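What does a guitar pedal do?

Hello! I'm Itzel, and I fix, build and generally poke about inside guitar pedals. If you've ever watched a band on a stage and seen the guitarist look down and stamp on something, that something was probably a pedal. People who don't play often ask me what all those little boxes are for, and children ask the best version of the question, which is "why do you tread on it?" So let's start there.

Why feet?

Try pretending to play a guitar. One hand is squeezing the strings against the neck, and the other is plucking or strumming. Now try to press a button without stopping. You haven't got a hand left! Your feet aren't busy though, so the button goes on the floor, and it has to be a big tough one that can put up with being trodden on by somebody in boots. Inside a strong metal box it goes, and there you have the outside of a pedal.

When I was nine I thought the button made the sound, like a doorbell. It doesn't. If you stamp on a pedal and nobody plays the guitar, you'll hear nothing at all, or maybe a bit of a hiss. A pedal needs a sound to work on, just as a toaster needs bread.

How the sound gets in

An electric guitar has metal strings, and under the strings there are small magnets with very thin copper wire wrapped round and round them. We call these pickups. When you pluck a string it wobbles from side to side, really fast, and the wobbling metal near the magnet makes a tiny bit of electricity in the wire. The electricity wobbles in just the same way as the string does. Fast string, fast wobble. Big pluck, big wobble.

That wobbly electricity is called the signal, and it's so small that it couldn't light a torch. It runs down a cable, into the pedal, out of the other side of the pedal, down another cable and into the amplifier. The amplifier makes the signal much bigger and sends it to a loudspeaker, and the loudspeaker pushes the air about so that your ears can hear it (and your neighbours' ears as well, if you're not careful).

So the pedal sits in the middle. It catches the signal on its way past, changes it, and lets it go again.

The squashy one

My favourite kind is called fuzz. You can draw this one on paper. Take a pencil and draw a smooth wavy line, like gentle hills. That's a clean guitar note. Now take a ruler and draw a straight line across near the top of the hills, and another near the bottom of the valleys, and rub out everything that pokes past the lines. Your hills have got flat tops! That's what a fuzz pedal does to the signal. It makes the wave too tall to fit and then chops off the bits that stick out.

Flat-topped waves sound rough and buzzy, a bit like a bee in a biscuit tin. The first fuzz I ever built was from a kit called the Cornine, and I put one part in backwards and it made a noise like a duck. I kept it like that for a week before I mended it.

The echo one

Shout "hello" in a tunnel and it comes back to you. Your voice has gone off, bounced on the wall and come home a little bit late. A delay pedal does the same trick without a tunnel. It remembers what you played and plays it again after a short wait.

How short? There's usually a knob for that. Musicians measure the wait in milliseconds, and there are 1000 of those in one second. If you turn the knob all the way down, the copy comes so quickly that you hardly notice it's a copy, and the guitar just sounds fatter. Turn it up, and you can play a note, wait, and hear it answer you. There's a second knob that sets how many times it repeats. I once left mine turned right up on my Pledau and went to make a sandwich, and the same note was still going round when I got back!

The wobbly one

Tremolo is the easiest to understand because you can do it yourself. Sing "aaah" and pat your hand over your mouth, on and off. The note stays the same but it gets loud and quiet, loud and quiet. A tremolo pedal turns the volume up and down like that for you, and a knob lets you choose whether it goes slowly like waves on a beach or quickly like a fan.

The rocking one

Some pedals don't have only a button. They have a flat plate on top, as long as a shoe, and you put your whole foot on it and rock it. Push your toes down and one thing happens, push your heel down and the opposite thing happens, and in between you get all the in-between sounds.

The most famous of these is the wah. Say the word "wah" slowly and feel what your mouth is doing. It starts small and round and then it opens up. When it's small the sound is dull, and when it's open the sound is bright. The wah pedal copies that, so the guitar seems to be talking. Some people can nearly make it say words. I can make mine say "wow" and, on a good day, "yo-yo".

What's inside the box?

Mostly there's a flat green board with little parts stuck to it. Resistors look like tiny striped sweets and they slow the electricity down. Capacitors can store a little bit of electricity and let it go again. Transistors can make a small signal bigger. The simplest fuzz I've built had 13 parts on its board, and you could lay them all out on a playing card. The big echo pedal I'm mending now is a Kettunen, and its board is so crowded that I need a magnifying glass and a cup of tea.

There's a light too, usually red or blue, which comes on when the pedal is working. It doesn't change the sound one bit, it's only there so that you know what you've done.

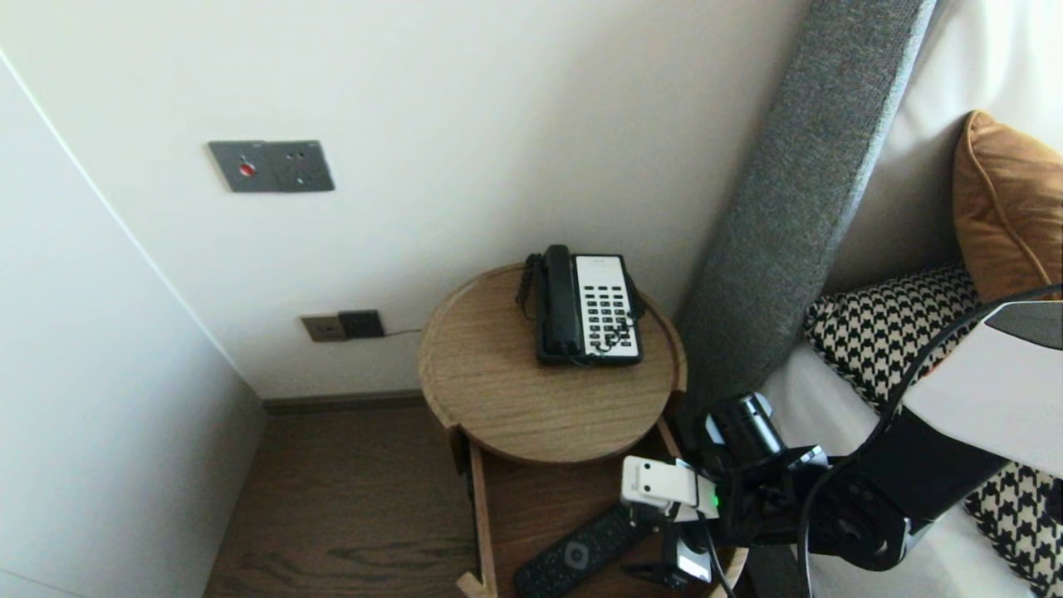

Pedal Bench Team - Young Makers' Pages

Does the order matter?

Yes, and this is where it gets really fun. Say you have 2 pedals, a fuzz and an echo. If the guitar goes into the fuzz first, you get a buzzy note and then tidy copies of the buzzy note. If you swap them over, the echo goes first, and then all the copies pile into the fuzz together and get squashed in one big heap. Same pedals, same guitar, and it sounds completely different.

It's a bit like getting dressed. Socks and then shoes is one look. Shoes and then socks is another look, and you're allowed to try it, but you might get some funny glances.

Most players put fuzz near the start and echo near the end. I did that for years, and then a girl at one of our May workshops plugged everything in the wrong way round by accident and it was the best noise of the whole afternoon. I've got a recording of it somewhere.

Things you can try without a pedal

You don't need a guitar for these. Hum a long note into an empty mug and move the mug closer to your mouth and further away. Then hum through a comb with a bit of greaseproof paper folded over it, and you've made a sort of fuzz. Talk into a spinning desk fan, from a safe distance with the guard on and your hair tied back, and your voice will come out choppy like the tremolo.

Please don't open up anything that plugs into the wall, not even if it's old and broken. If you want to see inside a pedal, find a grown-up who's got one, take the battery out and unplug all the cables first, and then undo the screws on the bottom together. Put the screws in a saucer. I mean it about the saucer - they roll.

A few words to remember

Signal: the wobbly electricity that comes out of the guitar.
Pickup: the magnet and wire under the strings.
Clean: the sound of the guitar with nothing done to it.
Effect: any change that a pedal makes to the sound.
Bypass: when the pedal is switched off and the signal goes through without being changed.
Amp: short for amplifier, the thing that makes it loud.

Next time I'll be writing about the Edetti, a pedal that can make one guitar sound like a whole choir, and why mine only works when it's in the mood. If you've got a question before then, ask your teacher or somebody at home to send it in, and tell me what noise you'd like a pedal to make. So far I've had a dinosaur, a dishwasher and somebody's little brother.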